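**Dallent garment cell: maintenance notes, Jun 1, 2021**

1/ The two-arm hanging cell at Dallent returned to regular operation this morning following its scheduled service. A short record of the work follows for partner sites.

2/ Both grippers were removed, cleaned and refitted. Finger pads are replaced as a pair – never singly – and the closing force is then set again on each side.

3/ Cables were checked along the full length of both arms. Each must keep enough slack for the wrist to turn without pulling at the connector.

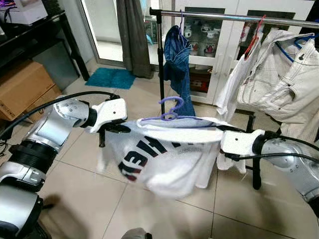
4/ Samira Dabbas asks whether the pads could be changed on one side only when the other shows no wear. The current procedure does not permit this. Uneven grip twists the shoulders of a shirt and shifts the hanger.

5/ The service interval remains 1,219 cycles. Sites handling mainly denim may request a shorter interval from Urmas Toom.

6/ Rail height is to be confirmed after any move of the rack. The stored value is valid for 14 days.

7/ The next full service is planned for August. Spare pads are held at Kaltach.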